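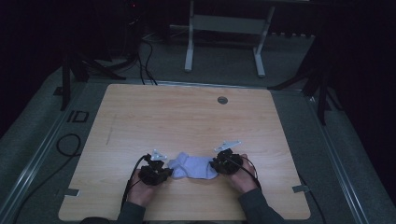 Automation in small firms: a day at the Harkley fair

July 3, 2025

Our association of small manufacturers went to the automation fair in Harkley this summer, and I promised the members who stayed home to write down what I saw. I paid for the train myself, so the opinions are also mine.

The fair is not big. It fills 2 halls of the old freight station, and one can walk through all of it before lunch. The first hall is for sellers. The second is for talks on public support, training and jobs, and there I spent most of my time.

The best talk was given by Daichi Mizuno from Ritemeck, which makes hinges and employs 100 people. His company applied for a regional automation grant in April. The form took him 8 evenings to complete. He showed us one page of it on the screen, and there was laughter in the room, but he did not laugh. He asked why a company that wants to buy one packing machine must answer the same questions as a company that builds a new plant. The lady from the grant office wrote this down. She promised a shorter form but gave no date for it.

After him came a discussion about training. Svyatoslav Hrytsenko teaches at the Tkachenko technical college, and he brought some of his evening students with him. Most of them already work in a factory and pay 2,000 for the course from their own pocket. He would like employers to give them paid hours for study. One employer answered that he is afraid to train people who will then leave. This argument I have heard many times, and I still don't know a good reply to it, because in my own shop it happened twice.

I also visited the stand of Lamurari, who rent machines by the month. For our members this can be interesting - you don't need a bank loan, and the repairs are included. Please read the contract carefully, though. The notice period is longer than the brochure makes you believe.

What I missed was the unions. They had a table near the entrance, but there was no place for them in the program. A fair which speaks all day about workers should let them speak too, I think. I wrote this on the feedback card.

The coffee was expensive and the soup was good. Slides from the talks will be sent by email, and if you want them, write to me and I will forward them.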